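Jillent Puzzle Library: Part-Time Cube Technician and Table Host

Location: Tedstead, ground floor of the old pharmacy building
Hours: 16 per week, including two evenings
Posted: Oct 14, 2023
Contact: Evelien Vanhove

Jillent lends out twisty puzzles the way a public library lends books. Members pay a yearly fee, take home up to three puzzles at a time and bring them back within a month. Most of what we lend is the ordinary 3x3 cube, and we have 271 of them in circulation, along with smaller numbers of 2x2s, pyramids and the larger cubes. We also run open tables two evenings a week, when anyone can come in and learn.

Gerd Haberkorn has looked after the puzzles since we opened and is moving to Ekomby in June. We would like the new person to start well before then so the two of you can overlap.

What the work is

About half the job is at the bench. Every cube that comes back gets checked before it goes out again. You turn all the faces and feel for grit or a layer that catches. You check that the cube is in a state that can be solved, which means spotting a flipped edge or a twisted corner where a borrower has taken it apart and put it back wrong. If it needs cleaning, you take it down to the core, wash the pieces, dry them overnight and reassemble with fresh lubricant.

A good share of the collection is stickered, and we intend to keep it that way. Members who learned on stickered cubes ask for them, and the newer stickerless ones don't suit everybody's eyes. Stickers chip at the edges, mostly on the side where the thumb sits. A small chip is fine. A sticker that lifts, or that has worn so far you have to guess the color under a lamp, gets replaced. We replace the full face so the shade matches. 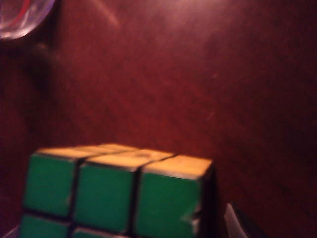
We use the standard color scheme on everything we lend, with white opposite yellow and green opposite blue. Donated cubes sometimes come in with other arrangements, and those are relabeled or set aside for the sale box. You would decide which, and write it in the log.

The log is a paper one. Each puzzle has a number inside the center cap and a line in the book for every repair. Valentin Pichler types it up at the end of the month, so your handwriting needs to be readable.

The other half of the job is hosting the open tables. You set out the puzzles, greet people and sit with beginners. Most of them have had a cube in a drawer for years and have never finished more than one side. We teach a plain layer-by-layer method from a printed sheet. You do not need to be fast. You do need to be able to watch someone make the same wrong turn several times and let them find it.

Children under 12 come with an adult. Groups at one table are kept to seven, and we close the list when it is full.

What we are looking for

You can solve a 3x3 without notes and explain each step in words a ten-year-old can follow. You have steady hands and don't mind small, repetitive work. You can lift a full storage crate from the floor to a shelf. You are available both evenings each week during the school year.

Experience repairing puzzles is useful, but we will teach it. If you have fixed watches, toys, keyboards or sewing machines, tell us, since the bench work is similar. We don't ask for a degree, and we don't ask for competition times. If you have them, leave them off the application.

What we offer

The position is paid hourly, and the rate is the same for bench and table hours. We will give you the figure when we confirm your visit. After the trial month there is a yearly allowance of $1000 for travel to puzzle meetups or for classes connected with the work. Staff borrow without a limit and without a fee. The bench has a good lamp and a window, and the chair was replaced this year.

The front door has one step and we have a ramp. The restroom is on the same floor.

How to apply

Send a letter of no more than one page to Evelien Vanhove at the library desk, by mail or in person. Tell us how you learned to solve the cube, who taught you or what you used, and where you got stuck. Include one reference from somebody you have worked with. A résumé is optional.

We will invite applicants in for a visit of an hour or so. You will take apart and reassemble one of our cubes at your own pace, then sit with one of us while we play the beginner. Visits are held by Evelien Vanhove and Annelies Vandenberghe. Bring reading glasses if you use them.

Applications stay open until the position is filled. Everyone who writes gets a reply. Questions about the bench work can go to Gerd Haberkorn, who is in most afternoons.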